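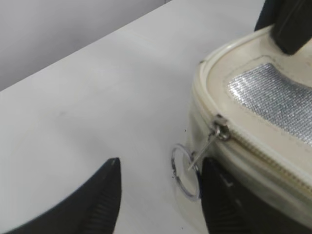 Zawadzka workshop, soft goods bench, 7 Apr 2026

Job 334, the cream zip pouch with the sparkly panel. Ticket says "clean, zipper stiff, keep the ring." Shahla took it in and underlined the last part, so there has evidently been a conversation about the ring. It's a plain split ring through the end of the pull tab, the sort that comes on a set of keys. I was going to swap it for a proper puller from the Plusell drawer and feel good about it. Ring stays.

Condition before doing anything. Cream material, raised cream rim around the edge, silver mesh panel on top, black strap. Zipper track runs around the side and the teeth are fine, meaning small. They may also be fine meaning okay, see below. Rim is the shinier part and has held up. The flat cream inside the seam has picked up beige and gray smudges, worst down low and along the groove. Around the end of the silver strip there's a collection of black specks, with a dusty gray smear to go with them. Whoever decided a cream bag needed a seam, a groove and a glitter texture all within a thumb's width of one another has never had to clean one.

Wiped the table down first and it has specks on it again. I am blaming the pouch.

Zipper. Stiff in the curve, all right on the straight. Tried the slider dry, a few inches at a time, and it hangs up at the same place in both directions. Looked at the teeth there under the loupe: nothing bent, nothing missing, a bit of gray packed in at the base. Dry brush first (the old toothbrush, blue handle, NOT the one in the mug, that one has dye on it). Got a fair amount out. Then a rub of the Plusell wax stick along both sides, ran the slider back and forth until my wrist complained, wiped off the extra. It now goes around the bend with one hand. It has opinions about it, but it goes.

The tab is thin metal and the ring gives it some weight to swing with. Closed, it hangs down and knocks against whatever the pouch is sitting on. I expect the customer likes the noise. I have stopped liking it.

Cleaning the cream. Tested Urnoto on the underside, where nobody looks. Mixed at the usual weak strength: one capful to 300 ml warm water, foam only, no liquid. Left it for 2 minutes, blotted, waited to see whether it dried with a ring around it (tide mark, I mean, we have the other kind of ring covered). No tide mark. No color on the cloth except dirt. Went ahead with the low side.

Results on the smudges: the gray ones lift, the beige ones sulk. Second pass got them down to where you'd have to be told. I could go at it a third time, but on the test patch the surface was starting to look a little flatter than its surroundings, and I would sooner hand back a pouch with a faint history than one with a clean bald spot. Stopping there. Shahla can overrule me. 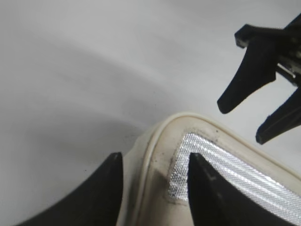

The border of the silver strip is the slow part. Anything wet pushes the specks further into the edge, which I know from the gold clutch we don't talk about. So it's a wooden toothpick with the tip chewed soft, dry, working away from the mesh, and a bit of tacky putty to pick up what comes loose. Do it under the lamp, then turn the lamp off and look again, because glitter lies to you under a lamp. Found a whole patch I'd considered finished.

The strip itself I've only dabbed with the microfiber. The diamond texture catches lint like it's being paid to. No solvent near it, please, even the mild stuff. I don't know what holds the sparkle on and I don't want to find out on someone else's property.

Some of the black dots don't move. Could be grime that has set, could be the cream coat wearing through to something darker. Picked at one with the toothpick and quit before I got an answer. If it's wear, picking will only make it larger, and then we're into color matching, and our cream bottles run from "butter" to "old refrigerator" with nothing in between. Nero does a touch-up kit, Shahla says, sold in 100 ml, enough for every cream bag I expect to meet before retirement. Not ordering it for a row of dots.

Groove inside the rim: toothpick again, wrapped in one layer of damp cloth, dragged along. Deeply boring and very satisfying. Change the cloth more often than you think. Mine went gray inside an inch.

Strap: wiped it, black, looks the same as before. Charging for it anyway, it's in the flat price.

Time so far is about an hour and a half, of which the zipper was perhaps fifteen minutes and the edge of that strip was the rest of my youth. We quoted this as a quick one. For next time, "quick" should mean no mesh.

Left to do:

Another look at the strip edge tomorrow in daylight, by the window.
Stuff it with tissue overnight so the arch keeps its shape. White tissue. Not newspaper, whoever did the last one.
Run the zipper again cold, before it's been handled, and re-wax the curve if it catches.
Ask Shahla whether to mention the fixed dots to the customer now or at pickup. I vote now.
New toothpicks.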